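Kitchen Basics, Session 5: The Big Leafy Ones

Hi all! Cabbage week, my favorite (yes, I say that every week). Handout first, chopping after.
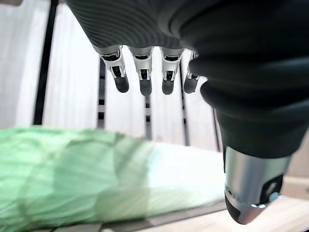
One of you wrote on the Stekilari page that long leafy heads always go limp in the fridge by day three, so why buy a whole one? Fair! Mine used to do that too, until I stopped washing them before storing. Keep the head whole, wrap it in a dry towel, and pull leaves from the outside as you need them.

For the salted cabbage we're making:
1 head, quartered the long way
4 tablespoons coarse salt (I use Bosia, any brand is fine)
Cold water for rinsing

Salt between the leaves, thick white ends first - they need the most! Turn the quarters every 22 minutes or so while we talk about dressings.

Bring a lidded tub next time, and read page 26 of the Palma booklet before we get to soups.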